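Chapter 4
Planning and Paying for Equipment

Most equipment budgets go wrong before a single quote comes in. The buyer starts with a catalogue, picks a machine, and then looks for work it can do. This chapter takes the steps in the other order. You write down the task first, then the space, then the people, and only then the hardware.

We will follow one purchase all the way through. Lerkulville is a small laundry business that wanted to automate the handling of clean garments. It had two quotes in hand by March. Ristex offered a complete folding cell at a fixed price. Flasteck offered hand-held grippers for recording the task, with the robot arms to be bought later as a separate order. The second quote was lower, but it left out the labour needed to use the grippers, and the owners missed this on first reading.

Labour is the line most often left blank. Someone has to hold the tools and do the job by hand, many times over, before there is anything to train a machine on. Lerkulville planned for 200 hours and spent 515. Section 4.2 works through the difference.

Space comes next. A work surface at a comfortable height, power within reach and a wall behind it will do for a first stage, and none of these needs to be bought new.

Garment handling with hand-held grippers: 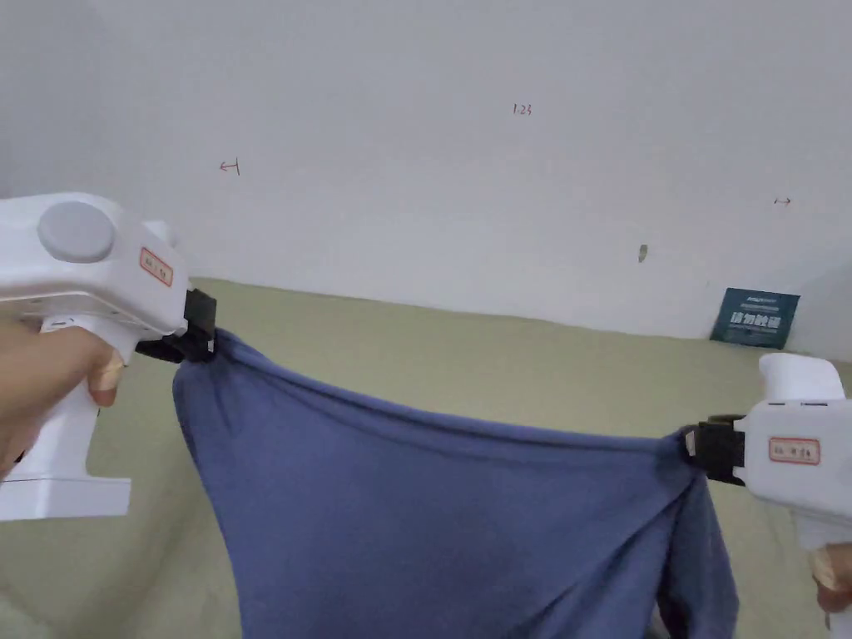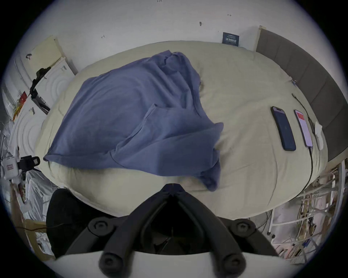
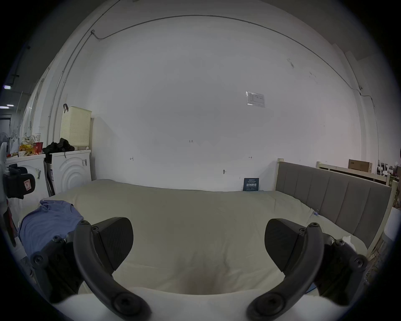

Spare parts should have their own line in the budget. Jaw pads, screws and cables are cheap one at a time, but a missing part can stop work for days. Probert, the supplier used in the worked example, sells spares in packs of 6, and we cost them that way throughout.

Before going on to Section 4.1, list the equipment in your own workplace that was bought in the past year. Beside each item, write the purchase price and any later cost you can find. Keep the list, as you will need it for the exercises at the end of the chapter.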